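Speaker notes - "Boxes, Bins and the Small Round Table"
Multhorpe branch, Saturday morning session
Talk runs 24 minutes, then questions. Noreen has the clicker.

Opening

Thank Dayana Bermúdez for the invitation and for opening up early. Say who I am: I worked in the stockroom at Vindora for a long time, then started helping people sort out spare rooms and home offices. I still do the second part.

Ask for hands: who has a box at home they have not opened since they moved in? Wait for the hands. Put mine up too.

Tell the Farooqui story. The family had 58 boxes in the dining room, all taped, and they were eating supper in the hall. They had bought shelves twice. The shelves were also in boxes. Pause here, people usually laugh.

Main point one: work on a table

Most people sort on the floor. Your back gives out after an hour and you stop with everything spread out, and then you have to step over it for a week. Clear one table first and work there. It can be small. A round one is fine, you can get at it from every side.

Mention height. If you are bending your neck the whole time, the table is too low for the job. Kitchen counters suit some people better.

Leave one thing on the table that belongs there, like a plant, and push it well to the side. I used to tell people to strip the table bare. Shabnam Rizvi talked me out of it. Her clients kept going when the room still looked like a place somebody lived in.

Main point two: lay the big bin on its side

A deep bin is hard to load from the top. You drop things in, they land anyhow, and the flat ones end up standing on their corners. Lay the bin on its side with the opening toward you and it works like a cupboard. Flat boxes slide in along the bottom. When it is full, tip it up slowly with one hand across the opening.

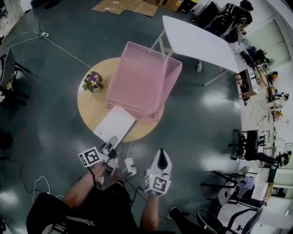

Flat boxes go in first, long side against the wall of the bin. Fill the gaps at the end with soft things. If you put the soft things in first, the boxes rock on top of them and the lid will not close.

Somebody will ask about clear bins against solid ones. My answer is clear or tinted, as long as you can make out what is inside without lifting the lid. Color helps if you stick to it. Jawad Mohmand keeps everything for the holidays in one color and that is his whole system. He has not labeled a bin since January.

Do not go into brands. If pushed, say the Vemetgate storage sheet is on the back table and has sizes on it.

Main point three: cardboard

Flatten boxes as you empty them. Stack the flat ones in one spot away from where you are walking. Do not lean them against a door.

Keep 2 good ones for returns. Let the rest go the same day. This is where I lose people, so slow down. The usual objection is "but it's a good box." Read out the note from Wiroj Nilsuwan, who kept good boxes in his garage until he could not park in it.

Cords, if there is time

Plug-in lamps, chargers, extension cords. When you set up a table in the middle of a room you will want power near it, and the cords end up across the floor. Run them on the side you are not standing on. Coil the spares one at a time and tie each one before you pick up the next.

Skip this part if we are past the 20-minute mark.

Hands-on part

Noreen Warraich brings out the bins. People work in pairs, one loading, one passing. First round with the bin upright, second round with it on its side. Same items both times. Ask them which round they had to take something out again. Give them time to talk, the room gets loud and that is all right.

Watch the people at the back, they cannot always see. Walk over.

Questions I expect

What about paper? Different talk. Small boxes only, since paper gets heavy fast.

How long does a room take? The Farooqui dining room took us almost 3000 minutes of work, spread over weekends. Say it in minutes, then let them work it out.

Do I have to throw things out? No. Sort first. Decide on another day, after you have eaten.

Before leaving

Sign-up sheet is by the door. Collect the pens. Stack the bins and take the tape with me this time.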